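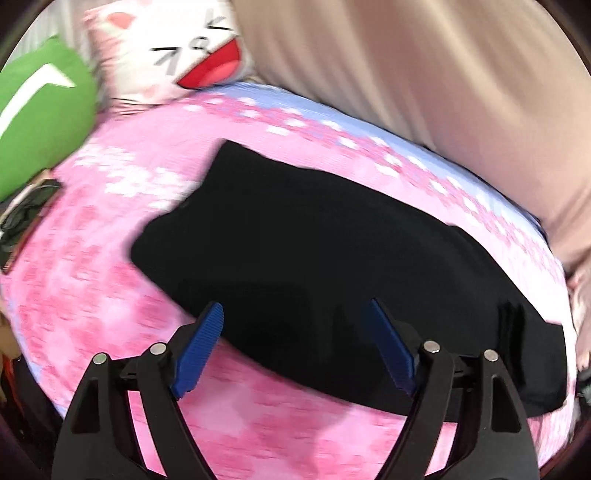 About Gourlay

Gourlay is a planning office for robot equipment. We help small manufacturers, laundries, care homes and research groups decide what to buy, what to rent and what to leave alone. We do not sell equipment and we take no commission from those who do. Clients pay a fixed fee per project, agreed before work starts.

Jonas Gasser and Ignacio Carrasco opened the office after several years on the purchasing side of the packaging trade. Both had signed orders for machines that arrived on schedule and then stood unused, usually for lack of floor space, compressed air or a person assigned to run them. The first service we offered was a written review of a quote before signature. It is still the one most clients start with.

What we do

Quote review. We read the supplier's offer line by line and return a marked copy with a cover note. The note lists items missing from the price, such as spare fingers and pads, mounting plates, training days, shipping crates and software renewals. Turnaround is nine working days.

Equipment plan. This is a longer document that covers the first two years of ownership. It sets out what is bought in each quarter, what has to be in place before delivery, and which purchases can wait until the first results are in. Tibor Kovács writes most of these plans and is the contact for questions about scheduling.

Data collection budgets. A growing share of our work concerns soft goods: clothing, towels, bedding. Robots that handle cloth need many recorded demonstrations, and these are often made by people using hand-held grippers in ordinary rooms. The tools cost far less than an arm. The hours do not. A typical plan from us separates tool cost, operator pay, storage, data checking and wear parts, with finger pads on their own line. We advise clients to order at least one complete spare gripper per site.

Acceptance support. Norbert Barta attends factory and site tests on the client's behalf, checks the machine against the order and writes the defect list. He does not sign for the client.

How we budget

Every plan uses the same five headings: purchase, installation, people, upkeep and exit. Exit covers resale, return freight and deletion or transfer of recorded data. Few first drafts we receive from clients include it.

Prices are entered as quoted, with the date and currency of the quote. Estimates are set in a separate column and are never added to quoted figures in the same total. Where a part has only one source, the plan says so and gives the lead time. For orders of more than 50 identical parts we ask for a second quote as a matter of course.

We keep a price file of almost 500 past quotes, stripped of client names. Győző Deák maintains it and updates it each January. Clients may ask for a range on a given class of equipment but do not receive the quotes themselves.

Selected work

Cutinell, garment returns. Equipment plan for a folding and sorting line. The plan moved the purchase of the second arm to year two and brought the collection of folding demonstrations forward. Bedding and clothing were budgeted as separate tasks, with separate hours.

Bikonow, linen service. Quote review for three grippers and a conveyor. The supplier's offer left out guarding and the safety assessment. Both were added before signature.

Prerusau, research group. Data collection budget for work in furnished bedrooms and living rooms. The budget included travel between homes, payment to residents and a reserve for repeat sessions.

Working with us

Send the quote or a one-page outline of the task, with the floor area available and the latest date by which the money must be spent. We reply with a fee and a start date. If the task does not need a robot, the reply will say so and there is no charge for it.

The office is open to callers from 9 a.m. Visits are by appointment.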